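Getting Zukska to send your form entries to Humemano

I put this off for months, and then it took me one cup of tea! You'll need admin access on both sides.

First, log in to Humemano, open Settings and then Connections, and press New key. Call it something you'll recognise (mine is "zukska-forms") and tick only Read and Add contacts. Copy the key straight away, as it's only shown once.

Now over in Zukska, open your form, go to Send To and paste the key in. It'll ask for a list number — mine is 2741, and yours is at the end of the web address when you've got the list open.

Match up your fields next. Email goes to Email, obviously, but watch the name field, which likes to split itself in 2.
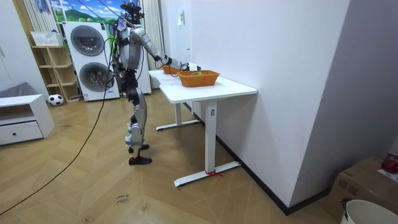
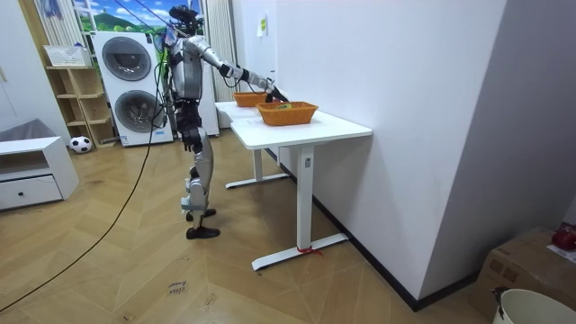
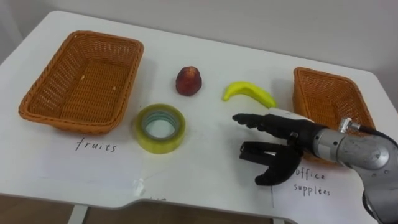 Press Save, then fill in the form yourself with a spare address. Give it 5 minutes before you panic. If you get error 1431, the key has a stray space on the end — delete it and save again.

Updated 2022-09-05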